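Clorau moves its parts counter to the old dairy on Mill Lane

Clorau, the supplier of pumps, seals and small motors to workshops in the district, has left its unit behind the railway station and taken a lease on the former dairy in Mill Lane. The new premises opened to trade customers in March 2017. We spoke to the firm's owner in the upstairs office, where the telephone line had been connected that morning.

The lease runs for 15 years, with a break clause at the sixth. "The old landlord would only offer us rolling terms," the owner said. "You can't put in racking on rolling terms. The bolts go into the floor and the floor belongs to somebody else."

Floor area on the ground level is 416 square metres, all of it on one slab. The previous unit was split over two levels with a goods lift between them, and heavier castings had to be kept downstairs whatever the order of the catalogue. Stock is now shelved by part number from the loading door to the counter. Slow-moving lines are on the top shelves and are picked from a step platform.

The dairy had stood unlet since the bottling line was taken out. Its drains were sound, but the roof lights leaked and the electrical supply was single phase. The owner put the supply first. "We test motors before they go out. Most of what we sell is three phase, so there was no point signing anything until we had a date for the new cable. The date moved twice. We signed after the second one, with a clause about the third."

Predier, the joinery and shopfitting business in Station Road, built the counter and the trade entrance. The counter is lower at one end for customers who bring in worn parts to be matched, and a steel plate is let into the surface there. The owner asked for the plate after years of replacing scratched laminate. "People put a gearbox down the way they put a gearbox down. You're not going to change that."

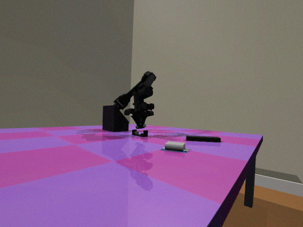
Computer-rendered view: black robot arm on a chequered table, with small parts in front.

Opening hours have changed with the move. The counter now opens at half past seven, and telephone orders received before noon go out on the same day's van. Account customers can collect after hours from a locked cage at the side gate, using a code issued with the order. The code lapses after one use. Cash sales continue, although the owner would like fewer of them. "A cash sale for one O-ring takes the same paperwork as a pallet. I won't turn it away, but I'd sooner you bought a bag."

The firm has taken over the small bearings trade formerly handled by Kika, which closed its shop in the market square at the end of last year. Stock was bought at valuation. Existing Kika accounts have been carried across on their old credit terms until the end of the summer, after which they move to Clorau's standard 40 days. Asked whether the terms would be negotiable, the owner said they would be discussed with anyone who asked before the change and with no one who asked after it.

Sugawara, the café that used to share the yard at the old unit, has not moved. The owner regards this as the main loss. "There's a kettle here and a machine that does soup. The staff have been polite."

Parking was the point raised most often by neighbours when the change of use was advertised. There are 6 marked bays at the front, and vans are asked to use the rear yard, entered from the canal end. Articulated lorries cannot make the turn from Mill Lane and have been told to unload before nine, when the yard gates are both open. A sign has been ordered. The first version gave the wrong gate and has gone back.

The upper floor is mostly unfitted. One room is in use as the office and another holds paper records, which the firm keeps alongside the computer system for older pumps. Some of the drawings were never issued in any other form. The remainder may be let as a workshop or kept for a repair bench, depending on how the first winter's heating costs come out.

"I've had two people ask about renting it," the owner said. "Both of them wanted to know if the goods hoist works. It lifts. It hasn't been certified to lift, so at present it doesn't work."

The trade counter is open on weekdays and closes for stock checks on the last working day of each quarter. The telephone number is unchanged.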